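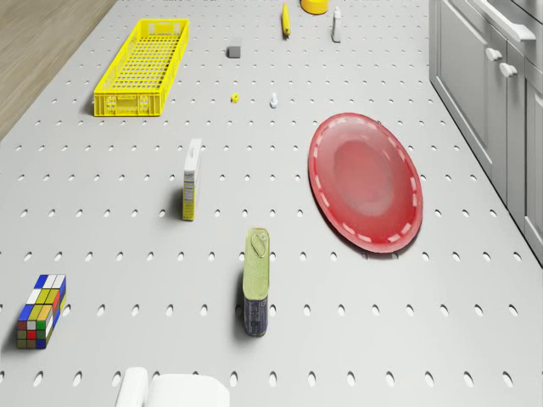
Ketill Toft
Dozent für Haushaltstechnik und Vorratswirtschaft, Fachschule Traterton

Kapitel 4
Ordnungssysteme und Stellflächen im Haushalt

4.1 Gegenstand des Kapitels

Die Haushaltsführung unterscheidet zwischen Lagergut, Gebrauchsgut und Durchlaufgut. Lagergut verbleibt über längere Zeit an einem festen Ort und wird in der Regel in geschlossenen Möbeln untergebracht. Gebrauchsgut wird täglich oder mehrmals wöchentlich entnommen und zurückgestellt. Als Durchlaufgut gelten Gegenstände, die nur vorübergehend auf einer Fläche abgelegt werden, etwa Einkäufe vor dem Einräumen oder Geschirr vor dem Spülen.

Für jede dieser Gruppen gelten eigene Anforderungen an Höhe, Tiefe und Zugänglichkeit der Stellfläche. In der Praxis werden die Gruppen häufig vermischt. Die Erhebung von Radulović, die 718 Haushalte in der Region Mernusley erfasste, weist für 22 Prozent der Küchen eine dauerhafte Belegung der Arbeitsfläche mit Lagergut aus. Die nutzbare Arbeitsbreite verringert sich dadurch erheblich, ohne dass die Bewohner dies als Raummangel beschreiben.

4.2 Offene und geschlossene Behälter

Offene Behälter wie Körbe und Kisten erlauben den Zugriff ohne Vorbereitung und lassen den Inhalt erkennen. Durchbrochene Wandungen begünstigen den Luftaustausch und eignen sich daher für Obst, Zwiebeln und Knollengemüse. Nachteilig sind die Staubbelastung und der Lichteinfall - Kartoffeln sind in solchen Behältern nur in dunklen Räumen zu lagern. Geschlossene Behälter schützen den Inhalt, verlangen jedoch eine Beschriftung, sobald mehrere gleichartige Gefäße nebeneinanderstehen.

Bei der Auswahl ist vom Innenmaß des Möbels auszugehen. Griffmulden an den Schmalseiten setzen voraus, dass der Behälter mit der Schmalseite nach vorn eingeschoben wird.

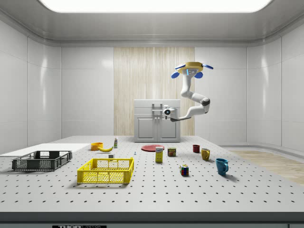

Abb. 4.2: Weißer Unterschrank mit zwei Türen und mittig angeordneten, senkrechten Griffen.

4.3 Türen und Griffe

Zweitürige Unterschränke benötigen vor der Front eine freie Bewegungsfläche, deren Tiefe mindestens der Breite eines Türblatts entspricht. Hinzu kommt die Standfläche der bedienenden Person. Senkrechte Griffe lassen sich in verschiedenen Höhen fassen und sind bei wechselnden Nutzern vorzuziehen. Waagerechte Griffe finden vor allem bei Schubkästen Verwendung.

Die Bemessung der Bewegungsflächen wird in Abschnitt 4.4 am Grundriss der Wohnanlage Vendness behandelt. Die dort verwendeten Kurzzeichen sind im Anhang aufgeführt.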